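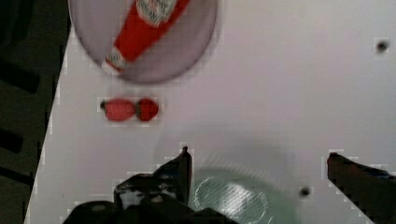
Emrys Gwynne reckons you can't judge a plate until you've washed it, and that the Gillix open day would be twice as good with a sink in every room. Fair point, he said it on the way in and again on the way out. Wrote it down.

Tollstead, September 9, 2018. Quick notes before I forget the lot. Proper write-up may follow, may not.

Gillix do homeware. Plates, bowls, drainers, bits for small kitchens. Open house once a year in the old dye works off Lewis Street, doors at ten, free, tea extra. We got there late, bus trouble, so missed the talk on glazes. Apparently it ran over anyway.

First room is tables. White tops, things put out to pick up and handle. I liked the round plate best, a sort of greyed lavender, very pale, much nicer with something loud against it. A red ketchup bottle was lying right across it and I thought yes, that's how it would look at ours on a weeknight. Little red pieces on the table below, one long, one rounder, and a see-through pale green round thing near them. All the colours soft apart from the red. Good for anyone who wants a quiet table and has kids who don't.

Prices. Side plates £5, dinner plates more, didn't note it. Seconds in crates by the door, 2 for the price of one, mostly glaze pinholes. Bought four. Wrapped in newspaper by a lad who took great care over it and then handed me the bag upside down.

Next room, kiln. Roped off, lots of people leaning. It takes up to 100 dinner plates at a go, they said, fewer bowls becuase of the shelf spacing. The woman showing it was very good on stacking, how far apart the shelves sit, what goes at the bottom. Emrys asked about dishwashers. Everyone asked about dishwashers. Top rack for the bowls, anywhere for the plates, don't let the rims knock together.

Then upstairs, plastics and metal, which is the Vullow range. Newer. Less of a crowd, better light. Drainers, trays, a rack for lids that I nearly bought and am now cross about not buying. The sheet by the stairs said the colours are meant to go with the tableware downstairs and they do, more or less, the greens especially.

Spent longest on anything with holes in it. Odd thing to enjoy. There was a pale mint surface with small round holes in staggered rows, spread in a wide oval, a plain strip across the middle and then more holes under it. Slightly glossy, throws the light back at you. I do like that green. Whether I'd like it after a year of potato peelings, different matter.
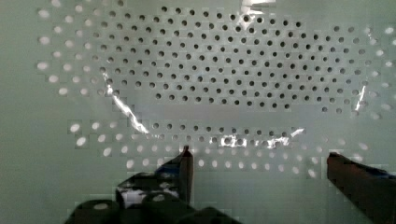
Can you buy the Vullow things on the day? Only the trays and the lid racks, the rest has to be ordered at the desk downstairs, and delivery is in October.

Desk took cards, tearoom didn't. Bring coins. Tea was fine, scones gone by two, cheese ones lasted a bit longer. Nice high tables by the window but not many chairs, so people were perched on the steps with there plates on their knees.

Last bit was the packing room. Thirty minutes in the queue and worth it, just. They let you fold your own box. Mine was poor. The trick is the long flaps first, then the short, then tape down the middle and not round the sides like I do at home. Plates go in on edge, never flat. Did not know that. Have been moving house wrong all my life.

Toilets at the far end past the packing room. Lift working. Pushchairs ok downstairs, tight upstairs by the racks.

Going again next year, earlier bus, bigger bag. Need to measure the cupboard first.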